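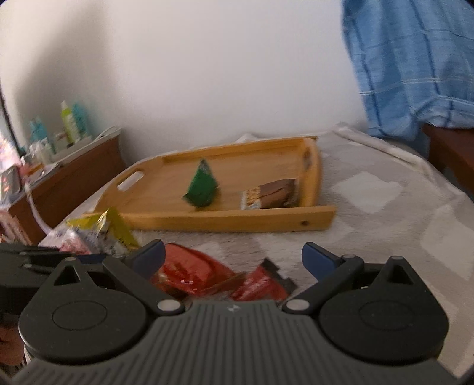

Ottilie Gasser put the first question of the morning, and it was the one I had intended to put myself: if a person is holding the gripper, in what sense is any of this robotics? Our hosts at Werkent took it in good part. They had clearly heard it before, and the answer occupied most of the first hour of the open day at Tillwood.

I should set down how I came to be there. The invitation arrived in February, addressed to former members of the Siddiqui reading group, and offered places to 17 visitors. I have written on these pages about warehouse automation and, less often, about machines intended for the home. I had not previously attended a demonstration in which the work was carried out in an ordinary bedroom, and I accepted by return.

The answer given to Ms Gasser was as follows. A hand-held gripper has the fingers of a robot and none of the rest of it. The person supplies the arm, the balance and the judgement. A camera on the tool records what lies before the fingers, and the recordings are later used to teach a machine with similar fingers to carry out similar work. The staff call each completed recording an episode. By the time of our visit the Tillwood house had produced 590 of them that were considered fit for use, and a further number which had been set aside. We were shown some of the second kind on a screen downstairs, and I found them the more instructive. In one, the operator hesitates twice over the same packet and then chooses another. A machine trained on enough of that material would presumably learn to dither.

The task on the day was a modest one. A wooden serving tray was set on the bed, on a thick fluffy blanket, with packaged snacks beside it. The work consisted of moving the packets with the gripper. I had supposed that this would be dull to watch and I was mistaken. Snack packaging is a varied business. A crinkled bag gives way wherever it is touched, whereas a bar in its wrapper offers two firm sides and can be held with confidence. The small green pyramid in the tray was of particular interest to me, as a shape that narrows towards the top gives two opposing pads very little to hold unless one goes in low.

The blanket deserves a remark of its own. On a table, a packet stays at a known height. On a soft bed it sinks, tips, and shifts when its neighbour is lifted away. One member of the party proposed that the work would be more efficient on a desk, and was told politely that the team had plenty of desks already.

Visitors were then invited to try the tool for themselves. I should report my own performance with candour. The fingers open into a wide V, each with blue pads on the inner side, and the grip is closed from the handle. I found the weight acceptable for the first few minutes and tiresome thereafter. My chief difficulty was one of distance. I am accustomed to feeling an object before I close my hand on it, and with the gripper one must decide by eye alone. My first attempt pushed a packet further into the blanket. My second picked up a corner, and the packet swung round and fell. The third was a success, and I was gratified to receive a nod from the operator at my side.

We were given five minutes each. Several visitors wished for longer and one, I noted, wished for less.

After coffee the session resumed with two grippers in use at the bed together. The staff explained that certain packets are easier to deal with from two directions, and that the two tools must be kept from knocking against each other in a small space. It was a more absorbing spectacle than the single tool. The packets lay heaped in front of the tray and overlapped in a manner that left few clear edges, so that the order in which they were taken became the real question.
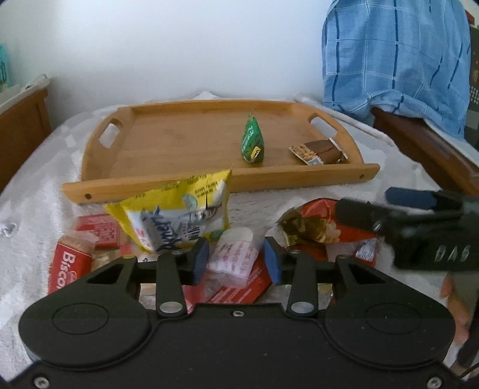 Fabian Hofstetter, standing near the door, observed that he would have cleared the big yellow bag first in order to see what lay under it, and he was asked at once to say why. There followed a discussion which I regret not having recorded in full. He held that the largest item is always in the way. Another visitor held that one should begin with whatever lies on top, regardless of size, and leave the heap to loosen by itself. The operator said that both methods appear in the recordings, and that the team does not prescribe either. I pressed the point a little. If every operator follows a private rule, what is the machine expected to learn? I was told that variety is wanted up to a limit, and that finding the limit forms a large part of the work. I did not consider this a full answer - although I accept that it may be the only one available at present.

Ms Gasser raised a second matter, concerning the room itself. A bedroom contains a good deal that has no part in the task: bottles and small containers on the nightstand, a cable, a checked cloth hanging at the side of the bed. She asked whether it would be preferable to clear such things away. The reply was that they are left where they are, as a machine which has only seen bare rooms may perform poorly in a room where someone lives. I found this persuasive. My own nightstand would defeat most engineers.

The afternoon was given over to talks, of which I attended two. The first, on the wear of fingertip pads, was more technical than I could follow, though the samples handed round were of interest. The second concerned the proposed link with the Dasumar workshop, under which 11 further household tasks are to be added to the programme. Folding was mentioned, as was the loading of a drying rack. No timetable was given and the speaker declined to be drawn on one.

I have a few reservations to enter. The printed programme did not state that the bedroom was up a steep flight of stairs, and one of our party was obliged to follow the morning from the screen below. The viewing space on the upper floor was also limited, so that those at the back saw chiefly the shoulders of those in front. I have written to the organisers on both points and have had a courteous acknowledgement.

On the substance, I came away better informed and somewhat less sceptical. I had regarded the hand-held tool as a stopgap, to be used until proper robots could be had in sufficient number. I am now inclined to think that it has merits of its own, chief among them that it can be carried into a house and put to use the same morning. Whether the skill passes across to the machine as well as is hoped, I am not in a position to judge. We were shown no robot carrying out the tray task, and I did ask.

A second open day is intended once the new tasks are under way. Readers who wish to attend should write to Werkent directly, as I hold no places. Those with an interest in folding may wish to wait for the later programme - I shall post the details on this page when they are sent to me.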